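Seams, pleats and the planner's sense of time

Software for handling cloth tends to fail quietly. A gripper closes, the force reading looks plausible, and the garment moves by the wrong part. At Dallov, where Manaia Katene leads the perception work on a garment-handling package called Panstead, the past two releases have dealt almost entirely with that class of fault.

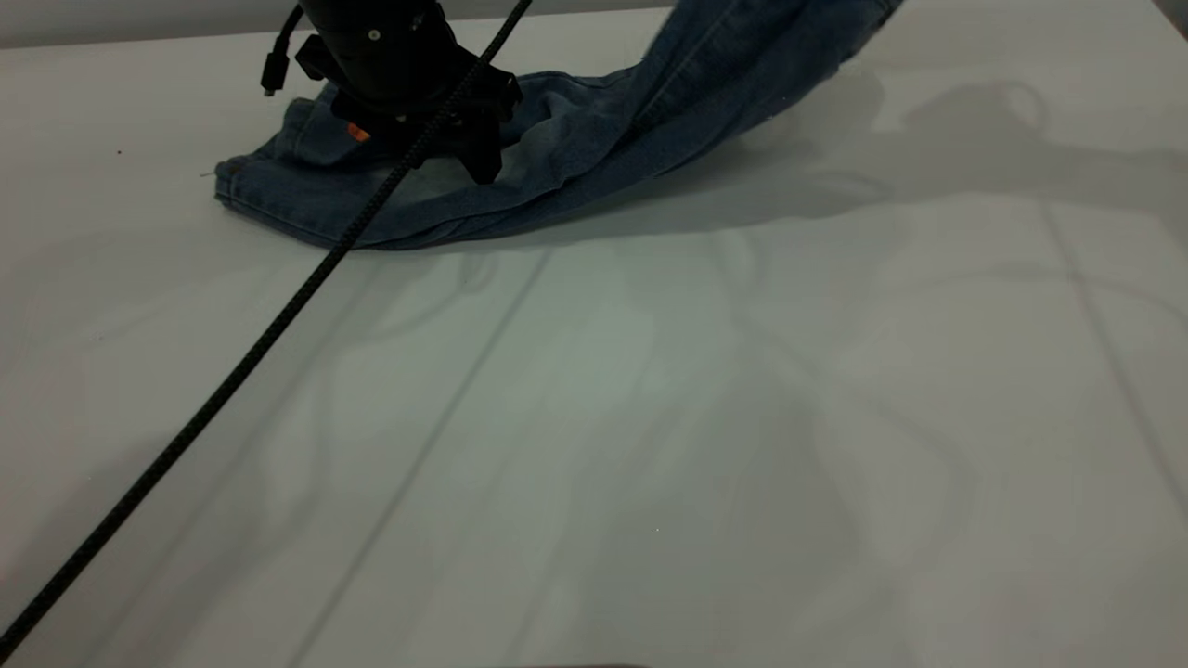
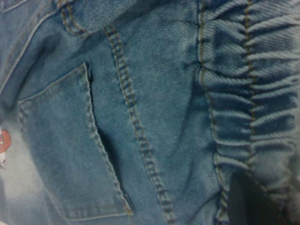
Panstead divides the job between two views that are never treated as equals. The fixed view of the table supplies the outline of the garment, an estimate of its height above the surface and the position of the arm. The wrist view supplies local structure. On denim this division works well, as contrast stitching gives the close view something to follow: the double row of tan-gold thread down the raised seam can be traced as a pair of curves, and the ruched panel to its right gives a repeating pattern of ridges that the classifier labels as elastic. The table view of the same kind of work offers far less at the stitch level, but it shows which part of the garment has left the surface, and the wrist view has no means of knowing that.

The earlier version merged both views into one point cloud and planned on the result. Katene describes this as a mistake that took a long time to look like one. The merged cloud was dense and pleasant to inspect, and it was wrong whenever the cloth moved between the two exposures. A fold that shifted by the width of a seam appeared twice, and the planner would pick the copy that was no longer there.

The present version keeps a graph. Each node is a feature with a type (hem, seam, pocket edge, gathered panel, free fold), a pose and a time stamp, and each edge records which features are believed to be joined by continuous cloth. A node that has not been seen for 552 milliseconds is marked stale. Stale nodes may still be used to plan a route for the arm, but no grasp may be placed on one. The limit was set by Setsuko Kamata, who wrote the state estimator, from logs of how quickly released folds settle.

Gathered panels needed separate treatment. The depth estimator read the pleats as a stack of graspable ridges, and in one sense it was correct. A grasp on a single ridge closes cleanly and then stretches the elastic, so that the garment follows late and springs back on release. Panstead now suppresses grasp candidates inside any region labelled as gathered, and moves them to the nearest stitch line bounding it. Pocket edges are handled in a similar way. The dark gap beside a patch pocket has a strong depth gradient, much like that of a free fold, and a finger sent into it will lift the pocket and little else. The rule is crude: if parallel stitching runs alongside the gap, the candidate is dropped.

Control is the plainer half of the system. The descent runs under position control until contact, then switches to a force limit of 2 newtons, held while the fingers close. The switch used to be triggered by a single threshold crossing. Crumpled cloth produces a slow rise with no clear step, and the trigger fired late on thick folds and early on anything with a rivet. Kamata replaced it with a short window over the force derivative — 15 samples — and the two cases now behave much alike.

Tooling took up more of the year than either. Wanting Shi built the replay program, Ebihara, after finding that most bug reports could not be reproduced from the logs as they stood. Ebihara loads a recorded grasp, steps both views against the graph and lets the user edit a node and replan from that point. It also shows the stale limit as a coloured border on each node, a small feature that has settled a good many arguments. The regression suite holds 2000 recorded grasps and is run every Tuesday night. A change that alters the chosen grasp in any of them has to be reviewed by hand, whether or not the new choice is better.

Ivana Montecinos, who maintains the planner, would like the review rule relaxed. Many of the altered choices are shifts of a few millimetres along the same hem, and she argues that the suite should compare features and ignore coordinates. Katene has agreed in principle, with the exception of grasps near a pocket corner, where a few millimetres decide which layer is held.

Layer counting remains the open problem. The graph can state that two seams are joined, but it has no reliable way to state how many thicknesses of cloth lie between the fingers. Ruairí Daly is testing an estimate based on finger position at the force limit, under the branch name Dendum. It separates one layer from two on flat cloth. On a seam, where the fabric is folded over on itself and stitched down, it does not, and the branch has been left out of the November release.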